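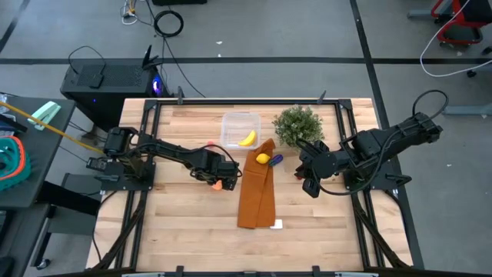 Two black arms and a potted plant. Comics thread.

1/ Finished the last issue of Kinau last night. I've been reading it since the first one came out in June three years ago, and I have some thoughts on how Ruwan Sheikh closed it.

2/ Spoilers start now. The lighthouse keeper is the narrator's daughter. I guessed that around the Mastex chapter, but the page where she reads her own name in the logbook still got me.

3/ Lotte Hendriks drew every issue herself. Her inks got looser as it went on. In the flood issue the water is just dry brush and a lot of white paper, and it's the best drawing in the series.

4/ What didn't work for me: Captain Prins. He gets a full origin story, 90 pages of it, and then he leaves on a boat and no one mentions him again. I kept waiting for him in the finale.

5/ The letters column was good to the end. Sheikh answered a reader who asked why the town has no children. His answer was "look at the windows." So I went back and looked. They're in the windows.

6/ Brorau is doing a hardcover of the whole thing, 573 pages, print run of 2000. It has the short story from the convention zine, which I never managed to find.

7/ If you're starting from scratch, get the second printing of volume one. The first has two pages swapped in chapter 3 and the phone call makes no sense.

8/ Rereading from the top this week. Will post about the color covers when I get there.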